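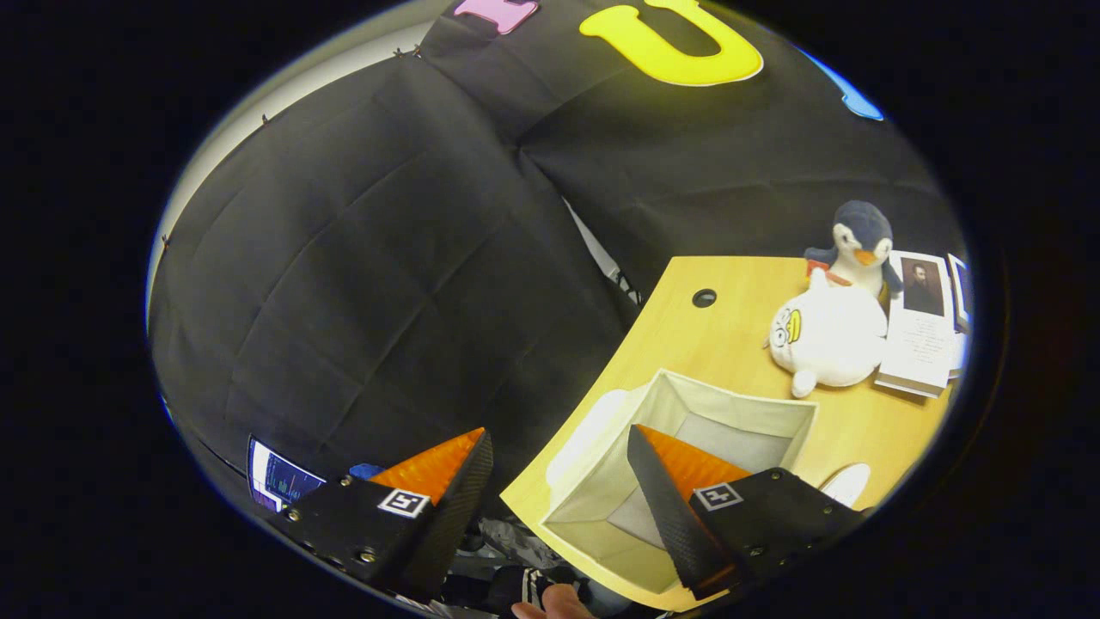 Standia confirms second season of Collutby, but the filming moves indoors

The streaming service Standia has confirmed that the baking and survival show Collutby will come back in November with 8 new episodes. The first season was filmed on the island of the same name, and many viewers wrote to us that the island was the best part of it. This time the contestants will live and cook in a studio in the town of Godon, and they will visit the island only for the final.

Rodrigo Lozano, the producer of the show, explained the decision in a call with the press last week. "The weather cost us 51 hours of filming last year," he said. "We had a boat that could not leave, and we had flour that was wet before we opened the bag. I love the island, but I cannot make a schedule with it."

Lozano also said that the team looked at two other places on the coast before they chose Godon. One of them had no road for the trucks. The other one was available only until the end of summer, and the casting was not ready at that time.

Fans are not completely happy. On the message board of the show, a long discussion has the title "No island, no Collutby", and some people there ask Standia to wait one more year and do it properly. Others remember that the storm episode was difficult to watch, because the sound was so bad that half of the conversations needed subtitles. I am somewhere in the middle. I liked the storm episode very much, but I would not want to see it 8 times.

The format itself changes less than people expect. There are again pairs of contestants, and each pair receives a box of ingredients in the morning and must make it last until the evening of the next day. The judges are the same. The new element is a night market, where the pairs can exchange food with each other, and where, according to Lozano, "the friendships become complicated."

The episodes will be 70 minutes long, which is longer than before. Standia will put out 2 episodes in the first week and then one every week. Subscribers of the Han package can watch without paying more. All other viewers will need the standard subscription, and the price of this for November was not yet announced when we sent this newsletter.

The first season is still available in full, including the reunion episode.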